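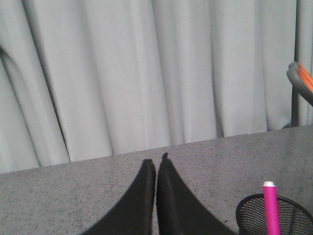 How long should the curtain track motor rest between calibration runs?
Allow 4 minutes between runs. The motor housing must cool before the end stops are learned again, and a second run started too early will be refused by the control unit.

Section 4. Setting the End Stops

This section applies to the Plarholm track motor, model 3066, fitted to a straight or single-bend track. For tracks with more than one bend, see the Onu supplement supplied with the joint kit. Before starting, the track must be fixed to the ceiling or wall, the drive belt tensioned, and the master carrier clipped to the belt as described in Section 3.

CAUTION: Disconnect the power supply before opening the motor cover. Keep fingers and loose clothing clear of the belt when power is restored.

4.1 Preparing the track

1. Wipe the inside of the track with a dry cloth. Do not use oil or silicone spray.
2. Pull the master carrier by hand from one end of the track to the other. It should move without catching.
3. Hang the curtain and check that every hook is seated in its glider.
4. Leave the master carrier near the middle of the track.

Note: Calibrate with the curtain hung. The control unit measures the load during the learning run, and values taken on a bare track will cause the motor to stop short.

4.2 Learning run

1. Connect the power supply. The indicator shows steady amber.
2. Press and hold SET until the indicator flashes.
3. Release SET and press OPEN once. The carrier travels to the open end, stops, and backs off slightly.
4. Wait for the indicator to turn green.
5. Press CLOSE once. The carrier travels to the closed end and backs off in the same way.
6. Press SET to store both positions.

If the indicator turns red during step 3 or step 5, the motor has met resistance before reaching the end. Press SET to cancel, disconnect the power, and repeat 4.1.

4.3 Adjusting the closed position

The stored position may leave a gap at the leading edge, mainly with heavy lined fabric.

1. Press and hold CLOSE and SET together until the indicator flashes twice.
2. Tap CLOSE to move the carrier toward the end, or OPEN to move it back. Each tap moves it 2 mm.
3. Press SET to store.

CAUTION: Do not drive the carrier against the end cap. Repeated contact will strip the belt teeth, and this damage is not covered by the warranty.

4.4 Manual operation

With power off, the curtain can be drawn by hand. With power on, a light pull on the leading edge starts the motor in the direction of the pull. To turn this function off, set switch 2 under the motor cover to the lower position.

4.5 Service interval

Inspect the belt after every 1000 cycles. The cycle count is shown on the Ikthorpe wall panel under Status. Belts with frayed edges or missing teeth must be replaced as a complete length.

Revision 08/02/2021. Text: Raluca Dumitrescu. Technical check: Xolani Adams.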